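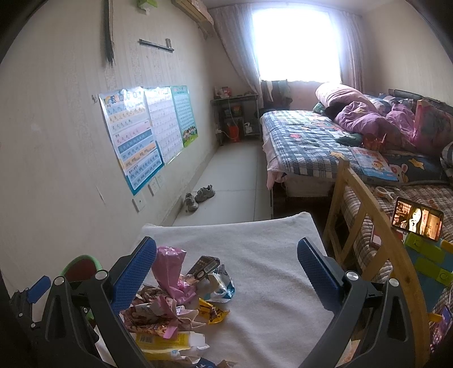

Figure 2. Snack packaging in a bedroom.

4.2 Where wrappers pile up
Diary entries (n = 600) put most evening snacking in the bedroom — not the kitchen, as Ouali and Tapia assumed. Wrappers stayed out overnight in many homes. Bins too far, or none upstairs. Windmont households reported teh same pattern, Pondia less so. Mixed films are the hard part for sorting, small peices especially. Weights were logged per household in January, see Table 4. Gouveia left out, diaries incomplete.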